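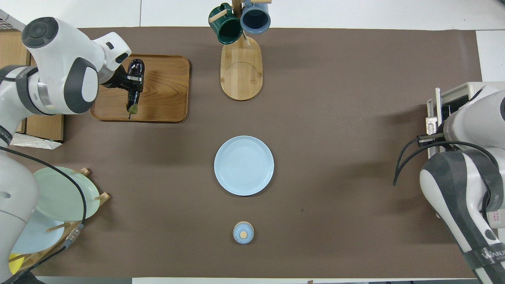
1/ Eggplant diary, August edition

OK so I planted 6 eggplants this year because the tag said "moderate yield" and I believed the tag. I am now a person who leaves eggplants on other people's porches. Going to put everything I've learned in one place before I forget it all by next spring, like I do every year.

2/ Variety first. Four are the regular big dark ones and the other two are a long skinny kind I got from the seed swap in Drevcombe, in an envelope that just said "purple, good." They are purple. They are good! The skinny ones set fruit way earlier and never got bitter on me, even the couple that hid under the leaves for too long.

3/ Flea beetles. If your leaves look like somebody went at them with a tiny hole punch, that's flea beetles. I lost most of June to them. Row cover from the day you transplant, edges buried, take it off when you see flowers. I did this on one bed and skipped it on the other (lazy) and the lazy bed was a good 3 weeks behind.

4/ Stake them early. I always think they look sturdy and then a storm rolls through Stotesden and the whole plant is lying on the basil.

5/ When to pick: press it with your thumb. If the skin springs back, pick it. If the dent stays, you waited too long and it's going to be seedy. Shiny is good, dull is late. Size means almost nothing and I wish I'd known that back when I was growing them to the size of footballs and wondering why they tasted like a sponge.

6/ Cut them, don't yank. The stem is tougher than the branch it's growing on. Also there are prickles on the green cap and they WILL get you. I have one in my thumb right now, typing this.

7/ OK, cooking. The salting question. I used to salt everything for an hour because my cookbook told me to. Now I only do it if I'm frying, and then for maybe the length of a phone call. For roasting I skip it and can't taste any difference. You may have a better tongue than me.

8/ It's been too hot to turn on the big oven so it's all toaster oven over here. Whole eggplant, poke it a few times with a fork (please poke it, I've cleaned up after the alternative), 40 minutes at 425 and turn it once. It should slump like a bad tent. If it still looks proud of itself, give it longer. 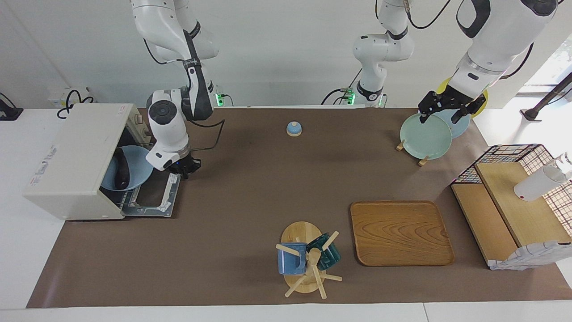

9/ Then let it sit in a colander until you can stand to touch it, peel off the skin, and let it drain some more. The draining matters way more than the salting ever did. Lemon, garlic, olive oil, tahini if you've got it. I eat this over the sink with crackers and call it dinner.

10/ Freezing: roasted and mashed freezes great. Raw cubes freeze terribly, they come back gray and squeaky. I have over 2 gallons of mash in there already and we aren't even at Labor Day.

11/ People asked about pots. Yes, but go big, and water every single day once it's hot. My balcony year I grew one in a bucket and got a grand total of three fruits, all of them in September, all the size of an egg. Cute though.

12/ Next year I'm planting four. Maybe five. The seed swap is on a Tuesday again and I'm bringing a bag of the skinny ones, so if you're near Drevcombe come take some off my hands. Bring me a pepper that actually gets hot, mine taste like lettuce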